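Category: Building & Facilities

Sandport Newsletter — Workroom ceiling and lighting notes
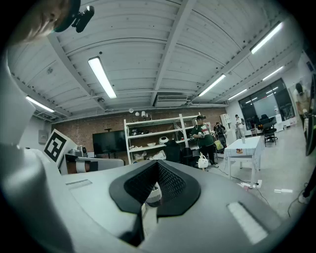
Ceiling lights, steel beam and air conditioning unit, with the brick back wall behind.

The April check of the workroom at Hutlow covered the lighting, the cooling and the overhead fittings. Results are set out below for tenants who use the room and for anyone planning to move benches before summer.

Lighting. The fluorescent fixtures hang from a white corrugated ceiling, which returns a fair amount of light to bench height. Readings were taken at five points with the blinds down. Four were within the range we set for close work. The fifth, near the far right wall, was low. Tubes in the two smaller fixtures on that side will be replaced first, and the reading repeated a week later. Please don't bring in desk lamps on extension cords in the meantime.

Cooling. The white ceiling-mounted air conditioning unit sits below the beam near the back wall. Filters were last changed by Olteanu, who recommend a change every 3000 hours of running time. The log is close to that figure, so a visit has been requested. Until it is done, leave the set point alone. Dropping it by several degrees only makes the unit run longer and does little for the benches on the opposite side.

Beam and ceiling panels. The pale steel beam is not a hanging point. Cable ties, hooks and magnets should stay off it, and so should anything that would have to be removed before repainting. The ribbed panels can be dusted with a dry brush on a pole — no water near the light fittings.

Smoke detector. The small round detector is on the left part of the ceiling. Keep stacked boxes and tall shelving well clear of it. It gets its test at 5 p.m. on the usual date, and the sounder will run briefly.

Brick wall. This part of the building dates from some time near 1888, and the red-brown brick has been left exposed. The mortar is softer than the brick. New fixings need written approval, including small ones, and will be set to the same pattern as those for the black flat-screen television. Amari have quoted for repointing the lower courses, and the work would take the wall out of use for several mornings.

Send corrections, or a note of any flickering tube, to Sekar Lubis at the Hutlow front desk. Give the position of the fixture counted from the door.

We use cookies to remember your settings and to measure visits to this site. Accept all | Manage preferences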